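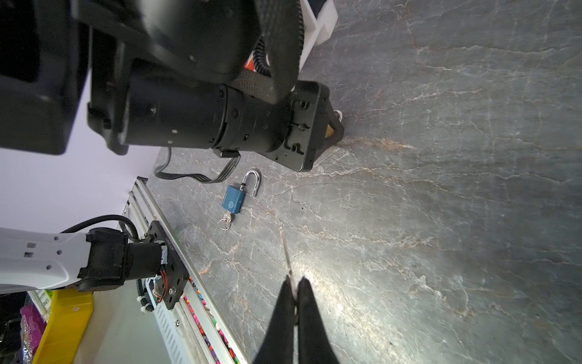

Blue padlock, shackle open, keys in.

1/ Mascombe job, 18th June. Asphalt shingle re-roof, 13 squares, low slope at the back. Old underlayment had one layer where the pitch calls for two.

2/ Valley metal was the leak. Nails driven through the centre line, sealed over with roof cement, cement cracked. Replaced with open W-valley, fasteners at the outer edge only.

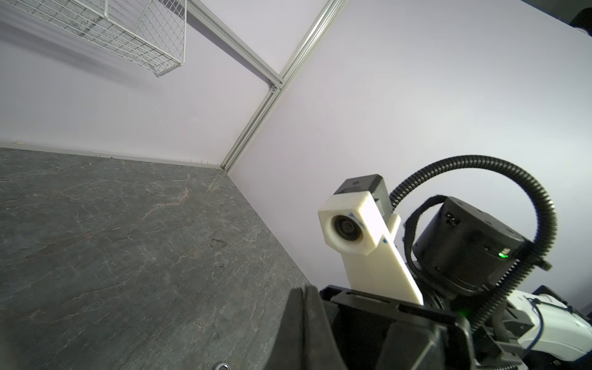
3/ Drip edge goes under the membrane at the eaves and over it at the rakes. The previous crew had it reversed on both.

4/ Attic venting: 1,098 sq ft of floor, soffits blocked by insulation. Baffles in every bay before the new ridge vent.

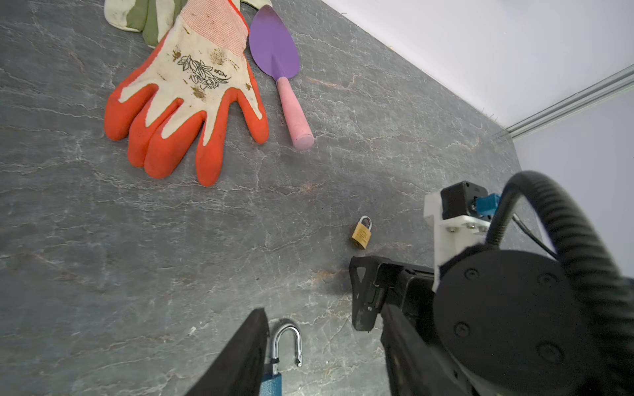 5/ Step flashing at the chimney is next. Crabtree has the grey coil stock in July. Same colour as the eavestrough.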